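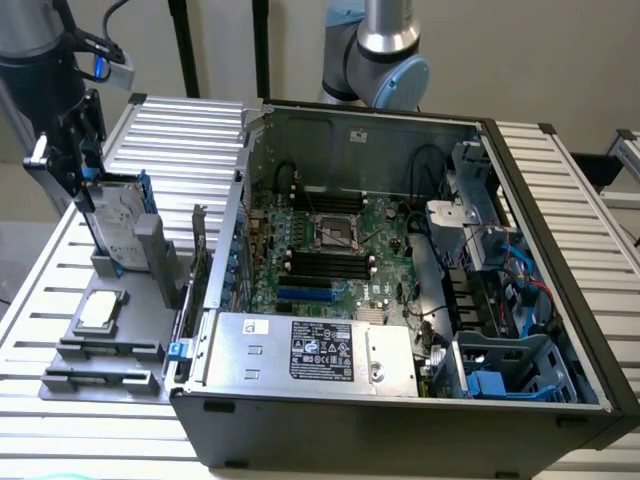 Desktop teardown cell, Sarireck. Processor and one hard drive in the parts tray.

Call for participants: Working group on good practice for robotic disassembly of computers

Posted 2025-10-18 by the Pramanik program office, Nirkthorpe

We are looking for 15 people to help write, argue over and probably throw out large parts of a draft practice guide for robot cells that take apart used desktop computers. The draft is called Dundeo. It has 23 clauses, and we are not convinced that more than half of them would survive a week on a shop floor.

Why we are doubtful

Most of the guidance sent to us so far reads like sales copy with numbered headings. It says a cell must be "safe" and "traceable" and leaves the rest to whoever is on shift. One clause asks the operator to confirm that a part came out undamaged and gives no test for it. Another covers stored charge in power supplies in a single sentence. The section on hard drives says plenty about gripping them and nothing on who signs for the data.

We hold 1,941 teardown logs from the Sarireck cell. They have been quoted to us as proof that the process works. So far they mostly show that people fill in the "completed" box. Part of your job would be to read a sample of them and tell us what can fairly be claimed.

Who should apply

People who have run, serviced or shut down a robot cell. Repair technicians who have pulled memory and processors by hand for years and have opinions on clips and levers. Safety inspectors. Anyone who handles drives under a data destruction contract. You do not need to have written a standard before, and if you have, please tell us which parts of it got ignored.

We will not take applications from sales staff of cell builders. Engineers from those firms may apply but must state the link in their first line.

What is involved

One full day on site at Sarireck in November, then written comments by email over the winter. Expect roughly 300 pages of reading – much of it dull. On the site day you may ask for a teardown to be stopped and repeated, and the cell staff have agreed to that in writing.

Travel is paid. There is a flat fee for the site day and none for the reading, which we think is wrong and have said so. Dissenting notes will be printed in full next to the clause they concern.

How to apply

Send one page to the Pramanik office in Nirkthorpe. Tell us about a rule you were asked to follow around a machine that did no good, and what you did about it. No résumé needed at this stage – we will ask for one if we want to talk further.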